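Walk-through, handheld gripper stations, Mestmont site
22 July 2022 – checked by me, with Kyriaki Raptis reading the list back

I've kept the same order as January so you can lay the two side by side. Comments are mine, so blame me for the spelling.

## Before anyone picks up a tool

- [x] **Finger pads seated, no splits.** Fine on both tools. I gave them a good tug!
- [x] **Tool label readable.** Yes, and it matches the sign-out sheet.
- [x] **Lenses wiped.** Done, but somebody is using paper towels again. Please use the cloths in the drawer.
- [ ] **Gloves in the right size.** Only large left. Rodrigo Sotomayor has ordered more from Negash.

## During folding and clothing tasks

- [x] **Free hand stays clear while the fingers close.** Good habits here, much better than last time. I only had to say it once (you know who you are).
- [x] **Operator can stop without asking.** Everyone I talked to knew this.
- [ ] **Phones off the work surface.** Still our weak spot. A phone under a pile of laundry is easy to grab by mistake, so it goes in a pocket or on a shelf before you start.

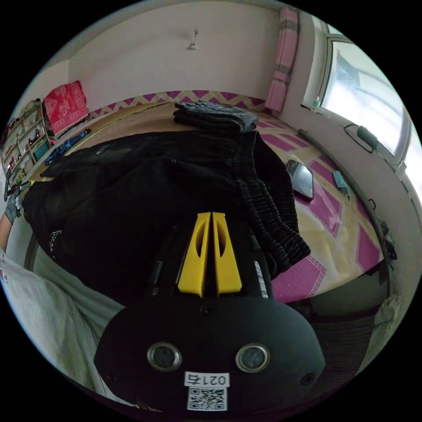
- [ ] **Cables routed behind the operator or taped down.** Half marks. I'd like this fixed before the next round – a cable at the edge of a mat is exactly where a foot or a sleeve ends up.
- [x] **Small loose items sorted before the first grasp.** Mostly okay. If it isn't part of the task, move it.
- [x] **Breaks taken.** The Zemance guide we follow says 11 minutes between long sets, and people are taking them.

## After the session

- [x] **Grasp counter logged.** Pads get swapped at 300 grasps, even if they look brand new. I know, I know, it feels wasteful.
- [ ] **Tools back on the rack, fingers open.** One was left closed on the bench.

Open items go to Rodrigo. Kyriaki will recheck phones and cables, then send her copy over to Clundidcombe.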